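Jun 13, 2018
Thread and knots, bench notes cont.

Picking up where I left off in May. Question is still the same dumb one - how much strength does a plain thread lose once there's a knot in it, and does soaking make it worse. Using the black braided stuff from Mistia for all of this, old spool, not the new one. New spool feels stiffer in the hand and I don't want to mix them.

Set-up: thread hung from the bar, bucket on the bottom, water poured in slow from the jug until it goes. Weigh bucket after. Crude but it repeats better than the spring scale did. Spring scale sticks near the top, have put it back in the drawer with a note on it.

Lengths cut to 16 inches, wound on a card so they don't kink. 8 with no knot, 8 with a square knot in the middle, same again for soaked. Soaked means left in the jar of salt water overnight, pulled out, blotted, hung right away. Did the dry ones before lunch.

Unknotted dry: fine, boring, nearly all broke in the free length. Two broke at the top clamp. Not counting those, will redo.

Knotted dry: every one broke right at the edge of the knot, on the side that takes the load. Never inside the knot. Ends come out fuzzy, the core goes first and the outer braid strips back. Drop in strength is bigger than I expected, numbers in the spreadsheet, tab "Ovley" (named for the old building, sorry, will rename). 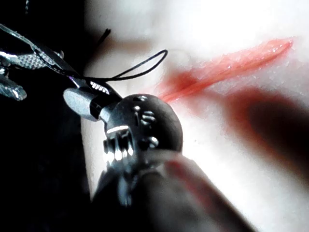 Tadeusz reckons I'm tying them too hard. He'd snug the first throw down gently, lay the second flat and only then pull, and his bet is that half of my loss is from burning the thread as it slides over itself. He also wants the knots tied by one person start to finish, otherwise we're testing hands.

Fair. Tried 5 his way straight after. Held more than mine, all of them. Not enough pulls to say much but it's the right direction and I could feel the differnce when tying. My way squeaks. His doesn't.

So: redo the knotted dry batch, tied slow. Keep the first batch in the sheet, marked "fast".

Granny knots - tied a few by accident while talking to Ruoxi Zou on the phone. Pulled them anyway. They slip long before anything breaks, tails just crawl in and vanish. Left tails longer on the last one and it held a bit, then slipped too. Not worth a column.

Also tried a surgeon's knot (extra turn on the first throw). Easier to keep snug while laying the second, that's the whole appeal. Breaks in the same place though. Bulky when soaked.

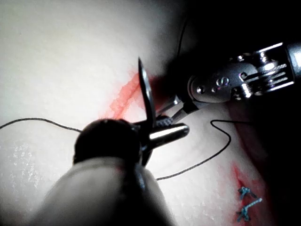 Soaked batch next. The jar was in the window and got warm, so the overnight soak isn't really the same as the last one. Moved it to the shelf over the sink. Soaked knots slide down quieter than dry ones, and seat tighter as far as I can tell by eye. Got half way through and the top clamp started cutting thread again. Wrapped the post with a strip of bike inner tube, took several turns round it before clamping, no more breaks up there. Should have done that in May. Means the first unknotted dry numbers are probably a touch low, will rerun the lot with the rubber on.

Mazurek sent the wrong wax. Order said unscented block, got a tub of something soft that smells of oranges. Not opening it until they answer. Waxed thread has to wait.

Matuder spool arived, thinner and smoother. Hold for after the rerun.

To do
- rerun dry plain, rubber on post
- rerun dry knotted, slow, all tied by Tadeusz
- fresh salt water, jar on shelf, write down when they go in
- ask Ruoxi if her old wet numbers were blotted or straight from the jar
- new blade for the cutter, ends are fraying before I even get them on the card
- mop under the bar, bucket went over on the last pull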